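Workshop notebook, December, evening

Well, the Kilness job is finally off my bench, and I want to write it all down while it's fresh, partly for whoever opens this book next and partly so I don't talk myself into doing it the hard way again next season!

The short version: the scoreboard horn and the shot clock at the Kilness gym were drifting apart. The coaches said it was worst late in the fourth quarter (of course it was), when the clock would hit zero and the horn would come along a beat behind, with a kid's shot already in the air. You can imagine how that went over in a two-point game.

I started with the cable, the one that runs under the bleachers to the Buschmann control box. I had it in my head that somebody had rolled the bleachers over it, so I spent most of the morning crawling along with a flashlight, and the cable was fine. A little dusty, a lot of old gum nearby, but fine. I replaced both end connectors anyway while I was down there -- the old ones were looking tired. 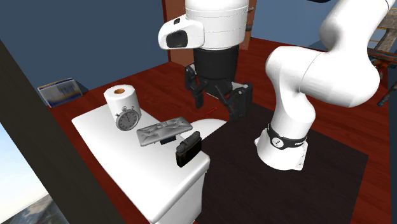

After lunch I brought the box back here and set it up next to the spare from Irnham, which is the same model and has never given us any trouble. I ran them side by side and fired the horn over 400 times, writing down the delay every so often. The Irnham box stayed steady all the way through. The Kilness one was good at first and then got slower as it warmed up, so I pulled the lid and found the horn relay sticking. I swapped in one of the Gudton relays from the drawer and ran the whole thing again from cold. Steady as you please, right to the end.

Things to remember: the Gudton relay sits a hair taller than the original, so the lid needs the longer screws. Period length has to be set again after the box has been unplugged (it comes back at 99 minutes, and the kids would love that). And please put the team foul display back on 2 digits, it forgets that too.

Still to do: try the new relay with the gym's own horn, which is a good bit louder than ours, and order more relays before the January tournament. I'd like to be in the gym by 700 hours, ahead of the early practice, and I'll bring the Irnham box along as a spare.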